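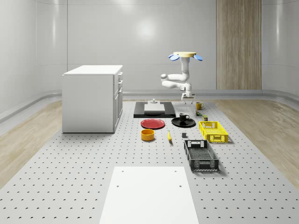 Clearing up after breakfast, the teaching way

I've had a few messages asking how I get an arm to put the mugs away without it flinging one at the wall, so I've finally written my tips down. They're all about demonstrations: you do the job with the arm, by hand or from a controller, it keeps a record, and later it has a go by itself. If you've ever taught a child to load a dishwasher you already have most of the skills (and the sighing).

I do nearly all my practice in simulation first. Pretend crockery is wonderfully cheap! When I've got a set of demos I'm happy with I move over to the real bench at the Hurnden workshop, where Erhan Başaran keeps a box of charity shop mugs for the purpose.

Decide where everything lives

Do this before you touch the controller. Write it on a bit of card if you have to. Mine says: food in the yellow crate, crockery in the dark crate, anything else stays put. My first batch was hopeless and it was entirely my own fault, because I kept changing my mind about the bowl. Sometimes it went in with the plates and sometimes I left it on the table with the banana in it, which looked very nice and taught the arm nothing at all.

If you share the job with someone, you both work from the same card. Kamran Ansari and I once recorded a whole afternoon each and found he'd been turning mugs upside down like his mum does. Both ways are fine. Mixing them is not.

Start with the banana

I mean it. A banana is a lovely first object. It's long, it's easy to see, and there's an obvious place to get hold of it, across the middle. Turn the gripper so the fingers come down either side, go slowly for the last bit, close, wait for a breath, lift. Lay it down at a different angle each time or you'll end up with an arm that can only pick up a banana pointing at the window.

After that I'd go for a small block, then a can, then a mug. Leave plates for last. Flat things on a flat surface are miserable, and you'll want to have got your hand in by then.

Mugs and handles

Pick one way of grabbing a mug and stick to it for the session. I go for the rim, one finger inside and one outside, on the side away from the handle. Shahzad Awan swears by the handle itself and his do look neater, but he has the patience of a heron and I don't. Whichever you choose, set your mugs out with the handles facing all sorts of ways. You want the arm to see every version of the problem while you're there to help.

A mug sitting on a plate is really two jobs. Mug first, then plate, always, even if you think you could manage the pair. 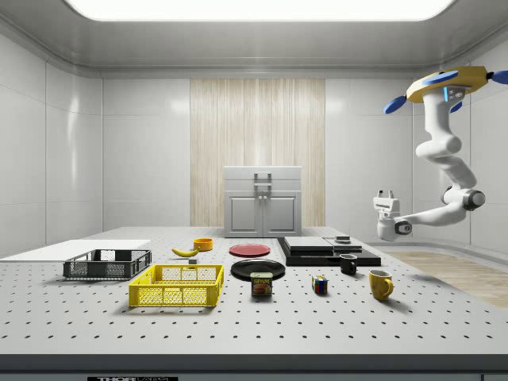

Plates in the middle, mugs over to the right, and the gripper still to be turned fingers-down.

Muddle the table

When you've got a dozen or so decent goes, shove everything about. Swap the crates round and bring the can in front of the plates. Add something that has no business being there. I like a Rubik's cube for that, all those colours! Your card should already say what happens to strays. If it doesn't, decide now and write it on, and go back and bin any demos that disagree.

I don't muddle everything at once, mind. One session I move the crates, the next I move the crockery. It's much easier to work out what's upset the arm if you've only changed one thing since it last behaved.

By hand or by remote?

On a real arm I prefer guiding it by hand when it's within easy reach. You feel when a finger is catching on a rim, and your shoulders tell you when you're doing something daft. An arm hung from the ceiling is another matter. I'm not tall, and I got fed up with the step stool, so for those I use the Uloten hand controller. Set it so a big movement of your hand makes a small movement of the gripper. It feels like stirring treacle for the first ten minutes and then you stop noticing.

Keep your own body and your spare hand out of the camera's view when you're guiding by hand. I spoiled 27 demos in a row with my left elbow. Lovely smooth demos they were, too.

Fumbles: keep or bin?

If I miss, notice, back off and try again, I keep it. Those are gold, as the arm needs to see how to get out of a mess. If I miss and then wander about wondering what to do, it goes in the bin. Dithering is catching. Kalkidan Demissie, who taught me on the old Doker bench, used to make me say each step out loud before I moved, and I still mutter "over, down, close, up" when I'm tired.

Little things that help

Begin and end every demo with the arm in the same resting place.

Stop when your tea goes cold. My last twenty minutes are always rubbish.

Name your files properly on the day. I had 2,897 clips in one folder called "new", and sorting them took over 82 hours of evenings I'd have liked back.

Watch five of your own demos at double speed before recording any more. You'll spot your bad habits straight away (mine is hovering).

Next time I'm having a go at cutlery, and if anyone has cracked teaspoons, please write in.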